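Womstead releases planning update for indoor mobile robots

February 6, 2021
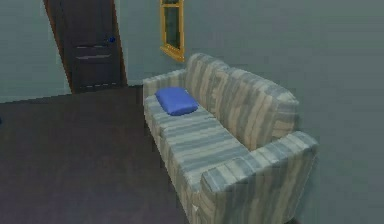 A simulated living room with a blue pillow on a striped sofa. Credit: Womstead

Womstead has released version 5 of Zendik, its task planning software for robots that work inside homes. The update changes how the planner handles instructions that name an object and a piece of furniture, such as "find the pillow on the sofa," and adds a set of simulated rooms for testing.

Earlier versions of Zendik built a full plan before the robot moved. If the object was missing from the expected spot, the plan failed and had to be started over from the beginning. The new version plans in short stages and checks the latest view from the camera at the end of each one. When the view does not match what the planner expected, only the remaining stages are rebuilt.

The company said the change matters most in rooms where the robot starts out facing the wrong way or has a large piece of furniture between it and the target. In those cases the old planner often picked a route using a map that was already out of date.

Zendik 5 comes with 21 simulated rooms, among them living rooms, bedrooms and kitchens. Users can move furniture, change wall and fabric colors, and place small objects on seats, shelves and tables. Each room can be run with up to 200 starting positions, and the results are saved in a log that shows which stage of a plan was rebuilt and what the planner was given at that point.

Camera views in the simulator are kept at low resolution by default. Womstead said this keeps test runs short on ordinary desktop computers — a request that came up often from users of the last version. A sharper setting is available for teams that train their own object detectors.

Breathnach, which makes wheeled service robots, tested the software before release at its lab in Certhorpe. The firm ran the planner in simulation first and then on 2 of its own machines. It reported fewer abandoned tasks than with the previous version but said plans still took too long when several similar objects were in view. Womstead lists that as a known issue and plans a fix in a later update.

Plans saved in the older file format will open in Zendik 5, but custom room files need to be converted with a tool included in the download. The converter does not yet handle rooms with more than one floor level.

The update is free for current license holders. Support for the previous version will continue through the end of the year.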